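Bench walk-round, two-arm station, prep room – February check

Done with the station stopped for breakfast and then again with it going. I've kept the numbering from the old sheet so you can match them up, and my comments are under each line, longer than the boxes allow as usual.

One bench, both arms, the red tub task.

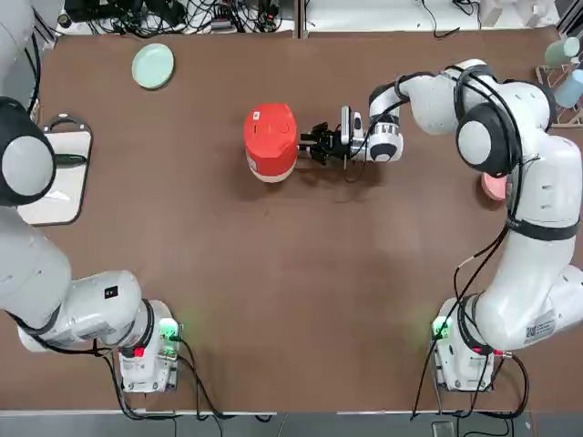
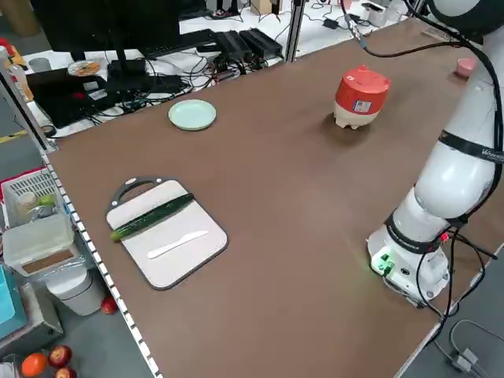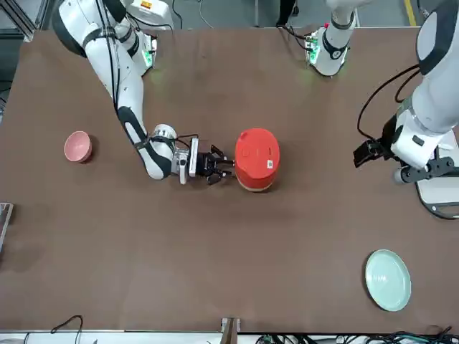 Checked and written up by Zoia Savchuk, prep room lead
Seen by: Gonçalo Sequeira (maintenance)
Site: Louro kitchen

1. Stop buttons reachable from where people stand
OK, with a grumble. Each base has its own red button and I can get to both from the front of the table. Abílio is shorter than me and has to lean for the one on the right. I'd like a proper big one on the front rail, please, and I did ask last time too!

2. Indicator lights
OK. Green on both. Ramesh wanted to know if green means "safe to put your hand in" and no, it does not, it means the arm has power. I've put that on the card by the door in large letters.

3. Cables
Needs work. The ones that come off the right-hand base drop over the edge and end up on the floor, and there's a small grey connector box down there with them. I've caught my shoe on a loop once already (no harm done, just swearing). Gonçalo is going to clip them up under the table. The runs along the arms themselves look tidy enough to me, but he's the one to judge that.

4. Floor clear
Fail. Apples and an orange on the floor by the bin. Fruit goes in the white basket or in the bin, and the floor is neither. Please pick things up when you see them, even if you didn't drop them. I know we all used to sweep at the end of each tray, and now there are no trays to finish, so the sweeping has sort of fallen out of the day. I've put it back in at 11 and at close.

5. Knives and boards
Comment only. The knife by the cucumber is the white plastic one and that's the only sort I want on this table. Anything with a metal blade stays at the hand-prep bench. Hernán thinks I'm being fussy. Fine, I'm fussy.

6. Food and drink near the electrics
Fail. There was a plate of food on the white desk, right by the laptop. Eat in the break room, please, it's got chairs and a window.

7. Reach of the arms
OK. Both of them can get to the middle of the table, so treat the whole top as theirs while they're live. Leaning in to straighten a plate is the habit we need to lose – I did it myself in the first week, without thinking, after years of straightening plates.

8. Training and sign-off
Part done. Ramesh and Abílio are signed off, Hernán has the restart section left. The Lirnel booklet runs to 75 pages and I've asked for the short version, which I'm told exists.

9. How people are finding it
Not on the old sheet, but I'm adding it as a line and I'd like it to stay. Abílio's wrists are better for doing less lifting and he's pleased about that. Ramesh says the job has gone from busy to watchful and he gets home more tired, in the head anyway. I think he's right, so we're swapping over every hour from now on, no one does the whole morning at the bench. Hernán misses having someone across the table to talk to. I haven't got an answer for that one yet, suggestions welcome.

Also, nobody's hours are being cut over this. I asked Peren head office straight out and got it in writing, and it's pinned up by the rota.

10. Spend
Cable clips and edge trunking, 200 at the most, from the maintenance pot.

Actions
Gonçalo – cables (3), quote for front stop button (1)
Hernán – finish restart section (8)
Me – chase the short booklet, new rota with the hourly swap
Everyone – floor and food (4, 6)

Next check in March, same sheet.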